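作業ノート
2023年9月7日 Lirkari 奥の作業室

午前は糊の仕込みと、白い台まわりの配置替え。午後はFlikiaの分の続き。昨日の書き残しがあるので、そこから書く。

昨日の糊は少し硬かった。裏打ち用に薄めるつもりで取り分けたぶんが、漉し器を通したあとも粒っぽく残った。火を止めるのが早かったのだと思う。練り直しても滑らかにならず、表紙の芯貼りのほうに回した。芯貼りなら問題なく使える。裏打ちに使う糊は今朝あらためて炊き、透き通ってからもしばらく混ぜ続けた。鍋の縁に付いて乾いたものを混ぜ込まないこと。前回はそれで小さな塊が紙の下に残り、乾いたあと指で触ってわかるほどになった。

糊の容器は、炊いた日と用途を蓋に書く。横腹に書くと、冷蔵庫の中で隣の容器に隠れて見えない。薄めたものには「薄」と書いてあるが、どのくらい薄めたかが人によって違うので、次から水の割合も足してほしい。

配置替えの件。

白い台の上に白い卓上ラックを置いた。側面が格子のワイヤーで、上の角が丸く曲がっているもの。Flimowの小物売り場で7月に買ってから、廊下の棚の上でずっと刷毛の予備を載せていた。廊下では誰も使わず、刷毛を取りに行くたびに作業が切れる。台に持ってくれば手を伸ばすだけで済むので、今日移した。

移す前に棚板を拭いた。廊下の埃は細かくて、乾いた布だと筋になる。固く絞った布で拭き、すぐ乾いた布で追った。ワイヤーの格子は布だと角に残るので、古い糊刷毛で払ってから拭いたほうが早い。交わっているところに埃が溜まりやすい。紙の上に落ちると困る種類の埃なので、台に載せる前に必ずやる。月に一度でいいと思うが、和紙の毛羽が多い週はもう少しこまめに。

最初は台の右手前に置いてみた。刷毛は取りやすい。ただ、紙を広げたときに角がワイヤーの脇に当たる。大きい紙を裏返すときは両手がふさがっていて、肘のほうまで気が回らない。試しに捨て紙を一枚裏返してみたら、案の定、丸い角のところに引っかけた。濡れた紙なら裂けている。

奥に寄せると今度は刷毛が遠いが、紙を返す動きには邪魔にならない。刷毛は使い始めに一本取ればしばらく置かないので、遠くても構わない。手前に要るのは刷毛より、へらと霧吹きのほうだった。この二つは従来どおり右の木の面に置く。

格子の側面は空けておく。クリップで型紙を下げる案も出たが、格子越しに向こうが見えるほうが、物を倒さずに済む。それに型紙を下げると、棚板のものを取るたびに紙の縁が手に触れる。型紙は引き出しに戻した。

棚板に載せるものは次のとおりにする。
平刷毛、撫で刷毛。毛先を手前にして寝かせる。立てない。
骨べら。革の袋に入れたまま。
乾いた吸い取り紙の小さい切れ端。箱に入れて、蓋は外しておく。
糊の容器は載せない。こぼれたときに格子の中まで入ると掃除が大変になる。
水の入ったものも同じ理由で載せない。

刷毛は完全に乾いてから戻すこと。棚板に湿ったまま置くと、下になった側だけ乾きが遅く、毛が寝た形のまま固まる。廊下にあった撫で刷毛のうち一本がそうなっていた。ぬるま湯に浸して櫛で起こし、今は吊るして様子を見ている。戻らなければ捨て糊用に降ろす。

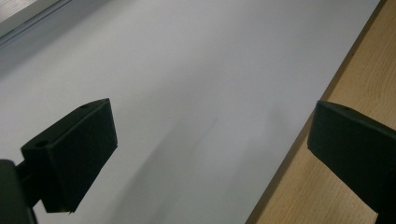
白い面と木目の境のあたり。

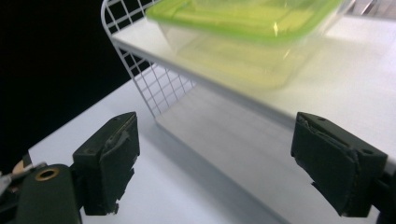 境目の扱いについて。白い面と木の面にまたがって紙を広げないこと。前から言っているが、急いでいると誰でもやる。自分も先週やった。大きめの地図の裏を撫でているときに、はみ出した端がそのまま木のほうへ渡ってしまい、乾いてから見ると境に沿って折れ癖のような筋が出ていた。重しを掛け直して大体は消えたが、斜めから見るとまだわかる。

紙が白い面に収まらないときは、台を使わず、壁際の貼り板に移る。貼り板が塞がっていたらその日はやらない。無理に端を浮かせて支えるのもやめる。支えている手の湿り気で、そこだけ伸びる。

逆に、木の面で裁断をしないこと。切り屑が境に溜まって、紙を引いたときに一緒に連れてくる。裁断は入口側のカッターマットの上で済ませてから持ってくる。境の掃除には竹串の先に薄い布を巻いたものを使う。金属のへらでこじると縁を傷める。

白い面の汚れの話。白いところで作業するのは汚れが見えるからで、逆に言えば汚れを残したまま次の紙を置くと意味がない。糊の薄い膜は乾くとほとんど見えず、指の腹で触るとわかる。作業の終わりに、濡れた布、固く絞った布、乾いた布の順で拭く。そのあと手のひらで端から端まで撫でて、引っかかりがあればもう一度。洗剤は使わない。どうしても落ちない筋は日付をノートに書いておき、次の人が汚れか影かで迷わないようにする。

影についても書いておく。窓のほうから光が入る時間は、台の上に淡い影の帯ができる。薄い紙の皺を探しているときに、これと見間違える。今朝も一度、皺だと思って撫で続けていたら影だった。紙のほうを少し回してみて、動けば皺、動かなければ影。もっと確かなのは手元の灯りを低く当てることで、皺なら縁が立って見える。灯りを低く当てるときは、紙に近づけすぎない。乾きが片側だけ進む。

ラックを奥に置いたことで、灯りの腕をどちらから回すかも変わった。右から回すとワイヤーの影が格子になって紙に落ちる。細かい欠損を埋めるときにこれは邪魔で、目が疲れる。左から回せば落ちない。灯りの台座を左に付け替えた。コードは台の裏に回して、足元に垂らさないようにした。

Flikiaの分。

預かっているのは製本の崩れた帳面と、ばらけた紙の束。帳面のほうは綴じ糸を外し終えて、丁の順番を鉛筆で薄く振ってある。全部で77丁。破れの大きい丁は付箋を挟んだ紙に包んで別にした。付箋は直接貼らないこと。前の持ち主が貼ったらしい跡が何か所もあり、糊の成分が抜けて茶色くなっている。

今日やったのは頭のほうから26丁目まで、ドライクリーニングのみ。粉消しゴムで軽く、中央から外へ。のどに近いところは紙が弱っているので、刷毛で払うだけにした。インクの部分は避ける。試しに余白の小さな書き込みで水を少し置いてみたところ、滲みはすぐには出なかったが、吸い取り紙にはわずかに色が移った。水を使う工程は全部見直しになる。洗うつもりでいたが、たぶん洗わない。

繕いの紙はGavrilăから取り寄せた見本のうち、いちばん薄いものと、その次に薄いものを試した。いちばん薄いものは馴染みがいいが、欠けの大きいところでは腰が足りない。二枚重ねにすると縁が目立つ。次に薄いものは色が少し白すぎるので、染めるか、別の生成りを探すか。染めるとしたらまた乾燥の場所が要る。貼り板は来週まで塞がっているので、まずは手持ちの端紙の中に近い色がないか探す。引き出しの下のほう、包み紙に「古」と書いてある束をまだ見ていない。

繕いの幅は欠けの縁から3ミリまで。それ以上重ねると、めくったときにそこで折れる。食い裂きの毛足も込みで3ミリとする。定規で測るより、透明な板に線を引いたものを当てるほうが早いので、一枚作って棚板に置いた。

糊は今朝炊いた薄いほうを使った。刷毛で置いて、余分を吸い取り紙に移してから紙に付ける。乾くまで不織布、吸い取り紙、板、重しの順。吸い取り紙は最初に一度替える。替えるのを忘れると表面に布の目が残ることがある。昼をまたぐときは、ここだけは済ませてから席を立つこと。

Eugeniusz Czerwińskiが昼過ぎに来て、綴じ穴を見ていった。彼の意見では、この帳面は少なくとも一度は綴じ直されている。古い穴と新しい穴が並んでいて、古いほうは穴の縁が潰れて毛羽立っている。新しい穴のほうが間隔が広く、背の崩れもそちらに沿っている。綴じ直すときは古い穴に戻すか、今の穴を使うか。自分は古い穴に戻したいが、縁が弱っているので先に補強が要る。Czerwińskiは今の穴でいいと言う。今の穴なら補強が少なくて済み、開きも悪くならないという見立て。白紙で見本を綴じて、開き具合を比べてから決めることにした。見本は彼が作る。糸はいまある麻の細いほう。

見本を作るのに台を使うので、明日の午前は白い面を空けておいてほしいとのこと。自分は木のほうで付箋跡の記録をつける。図を描いて、どの丁のどの位置かを書き込むだけなので場所は取らない。

ラックについても聞いてみた。彼は左利きなので、自分とは引っかける側が逆になる。実際に捨て紙を裏返してもらったところ、奥に寄せた位置なら当たらなかった。もう少し手前でも大丈夫だと言うが、紙の大きさによるので、このままにする。位置がずれたときにすぐ戻せるよう、台の縁に鉛筆で印をつけようとしたら止められた。鉛筆の粉は紙に移る。言われてみればその通りで、印はつけず、棚板に手のひらを置いて台の端との間隔で覚えることにした。足の下には何も敷いていない。滑るようなら薄いゴムを切って挟むが、ゴムも長く置くと白いものに色が移ることがあるので、できれば敷きたくない。しばらくそのまま使って様子を見る。

彼が帰ったあと、ラックの下に手を入れて拭けるか確かめた。布を持った手では奥まで届きにくい。持ち上げて拭くほうが確実で、載せているものが少なければ片手で持てる。載せるものを増やさない理由がひとつ増えた。棚板のものは、終わりに一度全部下ろしてから拭くのを習慣にする。

湿度の記録。朝は低め、昼に雨が降り出してから上がった。数値は別紙。上がったぶん糊の乾きは遅く、午前に重しを掛けたものは夕方でもまだ冷たかった。板は外さず、吸い取り紙だけ替えて明日まで置く。急いで外すと縁から反る。7月にこれで一枚やり直しになっているので、触らないように札を置いた。

窓の隙間の件はまだ直っていない。雨の日は窓側の端に紙を置かない。下の巻き布を絞って取り替えるのは気づいた人がやる。

在庫。
吸い取り紙の大判、残り5枚。次の注文で足す。
不織布は十分。ただし切りっぱなしの端がほつれてきたものは捨て糊用に回す。
粉消しゴム、瓶の底が見えてきた。
麻糸の細いほう、今回の綴じまでは足りる。太いほうは余っている。
竹串、ある。
蜜蝋、棚を探したが見当たらない。誰か使っていたら戻しておいてください。

Gavrilăへの問い合わせは、次に薄い紙の生成りがあるかどうかと、見本より大きい判で取れるかどうか。前回の返事は早かったが、届くまでは日がかかった。Flikiaの担当には、水を使う工程を見直していることだけ先に伝えておく。洗わない場合、付箋跡の茶色はほとんど残る。残ってもよいかどうかは先方の判断なので、跡の図ができてから写しを添えて聞く。こちらで勝手に薄めようとしないこと。

刷毛の整理をしていて出てきたもの。柄に何も書いていない平刷毛があり、毛の根元に膠が固まっている。膠用に使ったものを糊用に混ぜた可能性があるので、棚板には載せず、流しの横に置いた。根元をふやかして落ちるか試す。落ちたとしても糊用には戻さない。柄に「膠」と焼き印を入れるか、せめて紐を巻いておく。今後は糊用が無印、膠用は紐ありで統一したい。異論があればこの下に書き足してください。

骨べらは革袋の口が伸びて、寝かせると滑り出る。袋を縫い直すまで輪ゴムで留めておいた。輪ゴムは劣化してくっつくので早めに縫う。針と糸は出してある。

明日の分。
朝一番で重しの下を確認。冷たければそのまま。
白い面はCzerwińskiの見本綴じ。終わったら拭き上げまで頼んである。
付箋跡の図、木のほうで。
27丁目から先のドライクリーニングは午後、台が空いてから。
「古」の束を見る。
灯りの台座、締めが少し甘いので締め直す。

夕方、炊いた糊の残りを漉し直して水を張った。容器の蓋に日付と「裏打ち」と書いた。水は毎朝替える。臭いが出たら迷わず捨てる。

追記。撫で刷毛の寝ていた毛は、夜までにだいぶ起きた。まだ端のほうが内側に曲がっている。明日もう一度湯に通す。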